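Station Setup: Cold Burger Build

Set the metal-rimmed tray lengthwise on a clear white tabletop. Place the divided container at the far end, purple cabbage on the left and green lettuce on the right.

Stand the tomato slices on edge in the upper-left holder, with bread upright in the one below. The sesame top goes upper right.
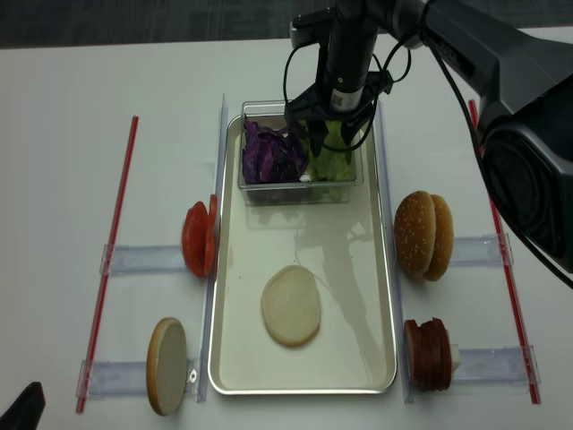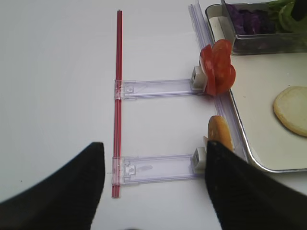
Tomato and bread on edge to the left of the tray, cabbage and lettuce at its far end.

Welum Kitchen Notes, Issue 15, p. 22

Lay the base on the tray, then add lettuce - around 15 grams - and 2 tomato slices. Keep cabbage under the lettuce if both are used. Close with the sesame top and press lightly.

Revised November, M. Nguyen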